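Ladlow Guidelines for Robotic Disassembly

Reading time: 2 minutes

The Ladlow Guidelines are a set of good-practice rules for using robot arms to take apart and rebuild desktop computers. They were drafted by Fatima Mthembu and Hubert Eder at the Zaugg workshop and are used mainly by small repair and recycling sites. They are voluntary and do not replace national safety law.

Background

The first draft grew out of a review of 466 work logs. Most of the stoppages in those logs came from parts that had been put down in the wrong place, and few from faults in the arm itself. Waltraud Bachmann later added the section on electrical safety.

Scope

The guidelines cover open desktop cases worked on by one or more arms at a fixed table. Laptops and monitors are left out. Sites that follow the rules keep a log of every cycle and review it after each 100 cycles.

Main rules

The mains lead must be unplugged before the side panel comes off. The case is then laid flat with the opening facing up, so that the arm can reach the board from above. Loose cables are moved clear of the planned path -- tape is allowed, cable ties are preferred.

Arm speed is reduced whenever the tool is inside the case. A person must be able to reach the stop button without leaning over the table.

Small parts go into a fixture with a set position for each one. A processor is placed in its own pocket and never on the bare table top. The socket lever is checked by eye before a chip is put back.

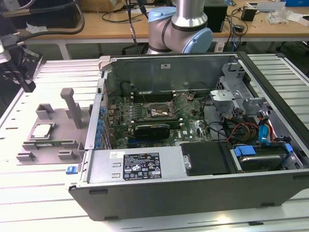

Adoption and criticism

The Skudgate recycling site adopted the guidelines in full and logged 1,506 cycles under them. Rahel Grabner has argued that the speed limit is too strict for simple jobs such as removing a drive. A revised edition, with separate limits for drives and boards, is being prepared.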